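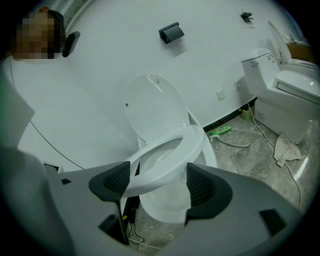 A toilet lid is a hinge problem with bad lighting. The part is thin, glossy, and white, it sits in front of a white wall, and it travels through most of a right angle while the hand follows an arc. We picked it as the second bathroom task for those reasons, after paper holders.

As of 7/25/26 the set has 686 episodes, collected with hand-held grippers. Of these, 103 were dropped during review. Most of the drops fall into two groups: tracking lost for longer than our limit, and contact made by a knuckle instead of a finger pad. The second kind looks fine on playback at full speed. Ravinder Gagnon caught most of them by stepping through the contact segment, and his notes are now part of the review sheet.

An episode starts with both grippers open and held away from the fixture. The operator raises or lowers the lid or the seat, lets go, and backs off before the stop signal. Letting go matters more than I first thought. An early policy trained on 42 episodes learned to raise the lid well and then held on to it until the timeout, as the recordings had been trimmed at the top of the arc. 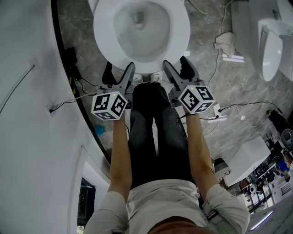
Both hands are recorded even when one does all the work. Roxana Echeverri argued for dropping the idle side to save storage, and for a single-arm model she has a point. I kept it. People brace, shift, and hand off halfway without planning to, and the idle stream is where that shows up.

Cables remain a nuisance. An operator who is minding a cable moves differently, with shorter steps and a stiff elbow, and the model will copy the elbow. Trevor Robichaud wants to restart each operator with a few throwaway episodes — I agree, but have not written it into the protocol.

Next is a split by fixture, so that the test set holds only toilets the model has not seen. The current random split flatters us. I would like 500 clean episodes on the training side before running it, and the remaining work is mostly seats, which we have under-collected compared with lids.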